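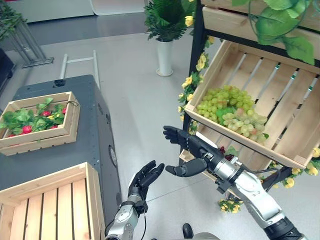
Pale green grapes in a slatted wood crate, with yellow flowers wound up the post of the shelving unit.

Pikcombe Opens Its Fruit Corner in Noltley This October

I'm Nhung Ông, I dress shops for a living, and I've been itching to tell people about this one! Stustora asked me to put together a fruit corner for its Noltley store, and it opens to shoppers in October at 8 in the morning.

I went with black metal shelving and plain, unfinished crates, because I love how fruit looks against pale wood. The big grape crate tips forward so the bunches come tumbling toward you (green ones, a few with a bit of pink on them), and there's a little cluster of dark red grapes tucked in underneath. The flowers and the big green leaves are artificial - I know, I know, but fresh garlands droop in two days and I'd be up a ladder all week.

Pikcombe is my studio, and it's just me and Ánh Quan. We've done 44 shop displays so far, and this is our first with fruit. "I wanted people to slow down a little on the way to the bread," says Ánh, who picked the yellow blossoms after we'd argued over five other colors.

The crates come from Mikuš, a small workshop that made 800 of them for Stustora this year. They stack, they tip, and they go back into use when the season changes.

Come by and have a look, and bring a bag! Store managers who want a corner of their own can ask for Ánh or me at the Pikcombe studio in Noltley.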